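Sofa quick fixes, mostly from my own couch and my sister Nabila's. No order to these.

Crumbs first. Crevice tool down the sides, then the back, then under the seats. Old toothbrush for piping. Do it before you wipe anything or you get paste. 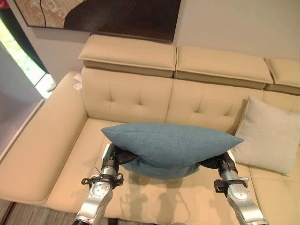 Leather: damp cloth, drop of mild soap, dry it right after. No vinegar. No baby wipes, they dull it. Conditioner twice a year, I do June and whenever I remember. Fabric: check the tag before you wet it. W is water ok, S is solvent only, X means vacuum and thats it.

Grease spot? Cornstarch, leave it overnight, vacuum. Repeat if you have to. Dish soap only after.
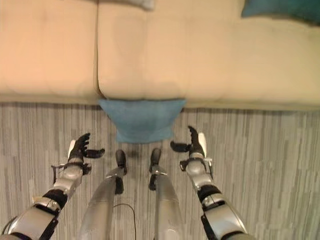
Rotate seat cushions every month if they come off. Swap left and right, flip if there's fabric on both sides. Everybody sits in the same spot, so one goes flat way before the other. Run the nozzle along the dip between two seats, like the seam on that beige couch, and smooth the wrinkles at the front edge by hand while your there. Flat foam can be wrapped in batting, I paid $18 at Helmy for enough to do both.

Throw pillows. Zip-off cover goes in cold, inside out, zipper closed. Air dry. Insert one size bigger than the cover looks fuller, trust me.
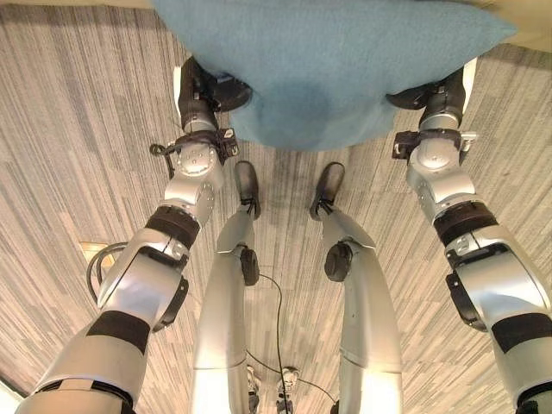
Lumpy insert: dryer on low, two clean tennis balls, 20 min. Still lumpy, replace it. Pet hair: rubber glove, slightly damp, drag one direction only. Squeaky frame: tighten the leg bolts, then a felt pad under whichever leg rocks.

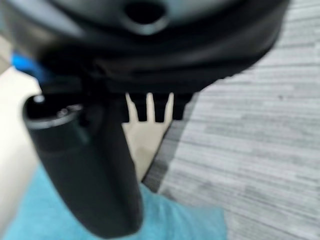
Close-up, black gripper over a gray floor.

Floor under the couch next time. Send me yours, esp. ink stains.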